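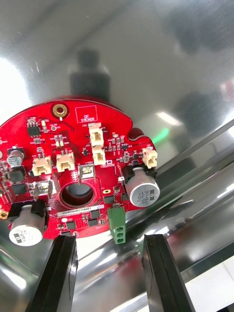

4 min read

If your arm drops round boards halfway to the tray, don't start by cranking up the grip force. I did, and I lost 14 boards in one shift before I quit blaming the fingers! Mine is a Plirno arm with the stock Flider gripper, and the trouble was the "part held" check. It passed on motor current alone, so a board pinched by its rim counted as a good grip.

First, hit the e-stop and clear the trays by hand. Then open the grip log and look at finger width when the check passes. My bad picks all read 8 counts too wide.
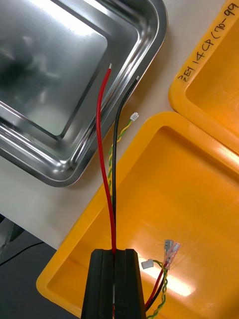
Harnesses are worse, because wires squash and the width keeps drifting after the fingers close. Give them their own profile (please!) and add a 400 ms wait before the width is read. Grip below the split, keep the stripped ends clear of bare metal, and run the first picks at crawl speed with your hand near the stop.

Save, power cycle, and rerun the drop test. Skip the power cycle and the old profile comes right back.

Comments

gulletti: The wait fixed my harness drops. Boards still slip now and then.

moriarty: Does this work on older firmware? I don't see a width column in my log.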